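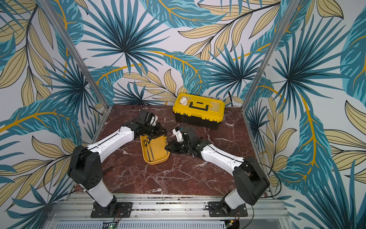
A yellow tote tray with two screwdrivers in it.

Tote tray (tool chest insert)

A tote tray is the lift-out plastic tray that sits inside a toolbox, up near the lid, and holds the stuff you grab most. I've written up plenty of toolbox parts for this wiki and this one is my favorite! Most are a rounded rectangle with raised sides, so long-shafted screwdrivers can lie flat, side by side (I keep all my handles at the same end).

Sizes vary a lot. My old Alton tray is 40 cm long and swallows everything, while the Ferkora one is 28 cm and my longest screwdriver won't go in unless I lay it corner to corner – super annoying. Some trays have a center handle, some you just pick up by the rim.

To clean one, dump it out and use warm soapy water.

See also: Cantilever toolbox, Parts organizer

Last edited April 2018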